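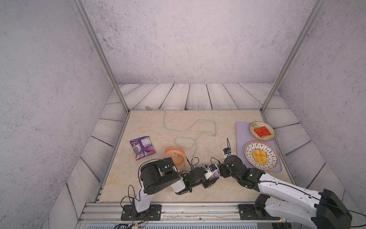 Two arms, one desk fan and its cord, at our bench in the Brumby building.

Come spend a morning with our robots (and get a free lunch)

Hi! I run the open days at Claltness, and I'm looking for people to come try out our two-arm table in October. You don't need to know a thing about robots. I'd love it if you didn't, to be fair – we get plenty of engineers already and they all ask me about motors.

Each visit lasts 90 minutes. First you get a demonstration at the bench, where the arms work with ordinary stuff like a fan with a long cable, plates on a tray, a snack bag. After that it's your turn to drive. You'll have 45 minutes at the controls with one of us next to you, and then we sit down and you tell me what felt weird, what was fun and what made you want to quit. I take a lot of notes!

We take 2 visitors per session, so bring a friend if you like. Mornings start at 9:30.

Who can sign up: anyone 18 or over who can sit at a desk for a while and use both hands. Glasses are fine. Left-handers, please do apply, we're short on you.

We're on the ground floor of the old Brumby building on Steiner Street. It went up in 1940 and the front door sticks, so push hard. Parking is out back, and the Wanomine bus stops across the road.

To join, fill in the form on our visits page and tell me which mornings suit you. I'll write back with a time and ask what you'd like for lunch.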